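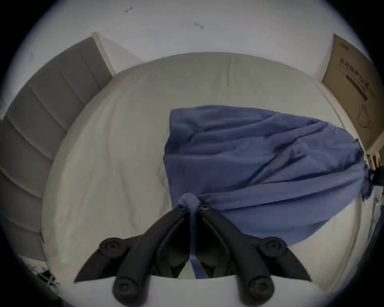

The Bralow Retreat is a yearly week of prayer and study for lay people in the Catholic parishes of the Bralow valley. I've been going for years, so forgive me if this entry sounds more like a parishioner than an encyclopedia (I did try!).

Origins

It began as 3 evenings of talks in the hall at Drustivska, the old mission house on the hill, and grew into a full week held every September. The first one drew some 80 people, which was a lot more than the kitchen was ready for, and supper ran well past night prayer. The house has had a second stove ever since.

The week

Mornings open with lauds, then a talk, then small groups on the gospel of the day. Afternoons are kept silent until vespers, and I'll admit I found that very hard my first time – by the second year it was my favourite part. Confession is offered on 4 of the days, and the closing Mass is sung by the combined parish choirs, with the doors open so the neighbours can hear it too.

Adugna

Adugna is the name given to the night vigil before the closing Mass. People sign up for an hour each in the chapel, and the psalms are read aloud right through until dawn. The small hours always fill up first, which still surprises me.

Numbers and lodging

Drustivska now sleeps 120, mostly in shared rooms, and anyone over that stays with families in the valley. There's no set fee, only an offering box by the front door.

See also: Lay retreats; Night vigil; Parish missions

Last updated Dec 25, 2023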